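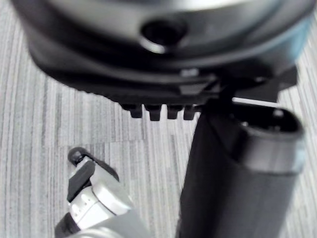 Somebody asked last time whether you can just pick the commonest answer and call it the average, and yes, you can, it's the mode, and we'll use it today!

Right, week 2: shades and names. I gave 40 people the Ekska paint card and asked them to name each strip (I got some lovely rude ones).
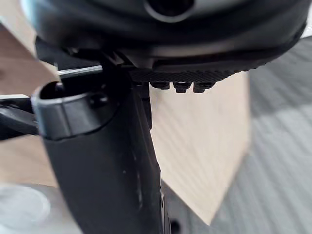

Surely grey is grey, came a voice from the back. Well, try it at home and see how long the family agrees.

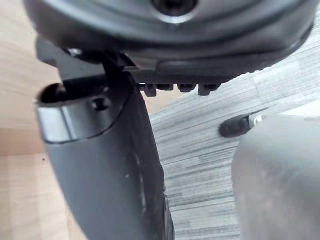 Naming gets harder as shades get closer. Between charcoal and slate my lot split badly, and a curve makes it worse – look how the dark grey housing goes paler along its lower rim. One word or two?

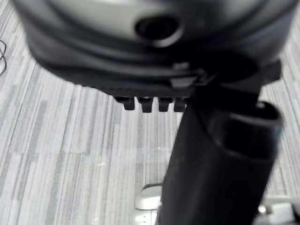

So for December, please bring your own tally, 60 answers at least, and read the Poojary handout first.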